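Monday, late evening
by Phyllis Sowerby

I have been thinking about the three little foam cubes on and off all day, and I suppose I had better write it down before I go up, or I shall lie awake doing it in my head. 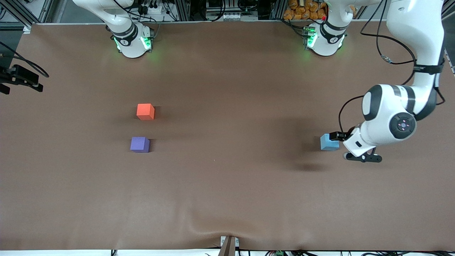

It's the colors that please me. Orange, purple and a light blue, and all that brown covering spread out underneath them like a field in winter. I never would have put those three together myself, but the longer I look the more I like them – the orange does most of the shouting and the pale blue sort of cools it down. So I have made up my mind that the new quilt is going to be those three on brown, and I won't hear another word about gray.

I went through the scrap chest after supper to see what I had. The pattern wants 320 squares, and I've got 116 cut already, though a good many of those are green and will have to go to Stellan for his sister's bag project. Purple I'm fine for, thanks to that awful skirt from Prorkwood that I wore once. Orange is the trouble! Wenceslao says there's a nice plain cotton on the market at Birnell, and he'll drive me over if I don't mind stopping at his dentist on the way.

I'd like the squares set well apart, with plenty of brown between them, because I think small bright things look happier with some room. Roland will tell me it's too much plain and not enough quilt, but he said the same about the one on his own bed, and he has slept under it for years.

The tea's gone cold again. I must remember to ring Harish about borrowing the big cutting mat, and to look for the good scissors, which are not in the drawer.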